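Four rounds at Sullgate

I drove up to Sullgate in June to watch a six-fight amateur and small-hall card, mainly because Clem Kingi was on it and I had told him in the spring that I would come. Clem trains at the same gym I do. I go to hit the bag and skip rope and complain about my shoulder. He goes because he wants to be a professional boxer, and now he is one, with two fights on his record.

I want to write down how it went while I still have it straight. There was hardly any coverage. The local paper ran the results with one of the names misspelled, and the promoter's page has a poster and nothing else.

The hall holds 300 people if they put the folding chairs close together, and they did. The ring was set up at one end, too near the wall, so one side had only a single row of seats. I was on the long side, four rows back, next to a man who had brought his own cushion. Doors were at 5:30 and the first bell was supposed to be at 6:15. It went closer to 7, which is normal. A doctor has to be in the building before anyone can box, and the doctor was stuck behind an accident on the highway.

The first three fights were amateurs. Three rounds each, headguards on for the youngest pair. I won't go through them all. The best was a heavyweight bout between two men who were plainly friends and apologized every time they landed something big. The worst had a lot of holding and a referee who let it go for too long. One kid lost a contact lens and they stopped the clock while he put in a new one. I had never seen that before.

Then there was a break for the pros to get ready, and the sound system played the same four songs.

Clem was fourth on the bill, a four-rounder at junior welterweight. His opponent was a guy called Kokkonen, tall for the weight, who had lost more than he'd won but had been in with some decent people and had never been stopped. This is the kind of man you want for a second fight if you are bringing a prospect along properly. He knows how to survive and how to spoil. You learn something from ten minutes with him, and he usually won't knock you out while you're learning it.

Clem won the first round clearly. He jabbed to the chest, which made Kokkonen bring his elbows in, and then went over the top with the right hand. He did it four or five times and it worked most of them. Our coach kept yelling for him to finish with the left hook, and he kept not doing it. In the gym he finishes everything with the left hook. You can't shut him up about the left hook.

The second was harder. Kokkonen had figured out the distance and started stepping in behind his own jab and leaning. It looks like nothing from the seats, but a man that size resting his forearm on the back of your neck for a minute takes a lot out of your legs. Clem got pushed to the ropes on my side and I could hear him breathing. He got hit with a short uppercut in there that I don't think the judges saw. I gave the round to Kokkonen. The man with the cushion gave it to Clem, and we talked about that through the whole minute's rest.

In the third, Clem did the thing he should have done from the start and turned him. Every time Kokkonen leaned, Clem took a half step to his left and let him fall past. Twice he hit him on the way by. It wasn't pretty, and the crowd wanted them to stand and trade, but I thought it was the best round he has boxed anywhere, sparring included. He's 27 now, late to be starting out, and he doesn't have the years to learn this slowly.

The fourth was close. Both were tired. Kokkonen's nose was bleeding and Clem had a mark under his right eye. They threw a lot in the last thirty seconds and missed with most of it.

The referee scored it for Clem by two points, and I had it the same. Kokkonen shrugged, hugged him and went around all four sides of the ring to clap the crowd. He got a bigger hand than anyone in the first half of the show.

Something about the money, because people at work asked me. A fighter at this level sells tickets. He is given a block of them and his purse comes out of what he sells, and the opponent has to be paid out of it too, along with his travel. Clem sold well for this one. His cousins took a whole row. Even so, once he had paid for his medicals, his license, his gloves and the hotel for our coach, he came out a little behind. He needs something like a regular sponsor, and the going rate people talk about is 3,000 for a year of having your name on the trunks. Anditeo, the flooring place where his sister does the books, put their name on the waistband for this fight in return for a few tickets. That was good of them, but it doesn't cover a camp.

I don't know how anyone makes it work without a second job. Clem has one. He was back at it the next morning at 6 with the eye swollen half shut.

The main event was for a regional belt and I thought it was poor. The home fighter won every round against a man who had come to get through it. The judges had it a shutout and so did everyone else. There was one good exchange in the fifth, and I missed most of that because the row in front stood up. By the eighth, people were getting their coats. I stayed to the end because I had a two-hour drive and wanted the parking lot to clear.

What I would like for Clem next is a six-rounder against a southpaw. He has only ever sparred one, a kid from the Kendia gym who came over for a couple of weeks last winter, and he had a terrible time with him. His jab kept knocking into the other jab and he couldn't find the right hand. It's better to find out about that now – in a small hall, with a sensible opponent – than three years from now when it matters. Our coach agrees. The promoter wants him back at Sullgate before the end of the year and says he'll see who's available, which could mean anything.
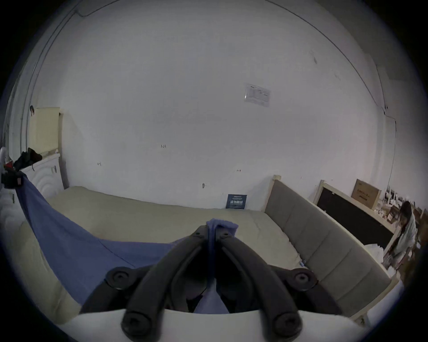

Filed under: Boxing, Small Halls

A few other notes from the night that didn't fit anywhere.

The ring announcer was good. He pronounced every name right and had clearly gone to the dressing rooms to ask. He didn't try to be funny. The card girl went the wrong way before the second round of the heavyweight fight and showed a 3, and the crowd corrected her, and she laughed.

The gloves for the pro fights were eight ounces up to welterweight, and you can hear the difference from the amateur ones. I forget this between shows. The amateur gloves thud and the small ones crack.

The food was hot dogs and a table of baked goods sold by the local youth club. I had a hot dog before the first fight and another one during the break. The coffee ran out early.

Kokkonen was standing outside by the vending machine when I left, with an ice pack on his nose and his bag between his feet, waiting for his ride. I told him I thought he'd won the second. He said he thought he'd won the second and the fourth. I said I could see the fourth. He asked whether Clem had always moved to that side or whether he had been told to, and I said I honestly didn't know, and he nodded and said somebody should get him to go the other way once in a while or he'd get caught doing it. I passed that on to our coach later in the week. He said he had noticed it too, and he's had Clem circling right on the heavy bag ever since.

My own shoulder is about the same. I've stopped throwing the overhand and I'm doing the band exercises in the morning, when I remember. I may try to get back to light sparring when the weather cools down, if it lets me sleep on that side by then.

If you were at the show and filmed any of Clem's fight, please get in touch through the contact page. His cousin filmed the first two rounds and then her phone filled up. The third is the one he wants to see.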